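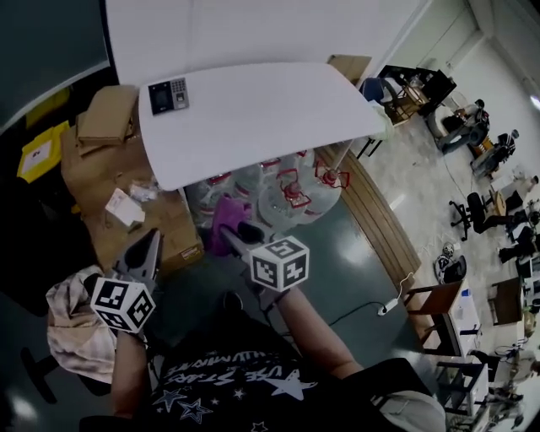 How should full water jugs be stored in the supply room? Keep them upright on the floor with their caps on, and never stack one on another.

Garkura Office Guide > Supplies > Water and Boxes

Reading time: 2 min

4.2 Putting jugs and boxes away

1. Check that each cap is screwed down tight before you move the jug.
2. Carry one jug at a time by the handle.
3. Set the jugs close together, under or behind a table. Leave the walkway clear.
4. Put the largest cardboard box at the bottom of the stack and smaller ones on top.
5. Fold in the flaps of any open box.

Note: Cloths and other fabric items go on a shelf. Pick up any left on the floor by the jugs.

CAUTION: Do not set a full jug on a cardboard box. The box can give way.

6. Write the delivery on the log sheet. Refill orders go to Evelien Segers when 15 jugs are left.

Questions: Garkura supply desk, ext. 1202 | Back to top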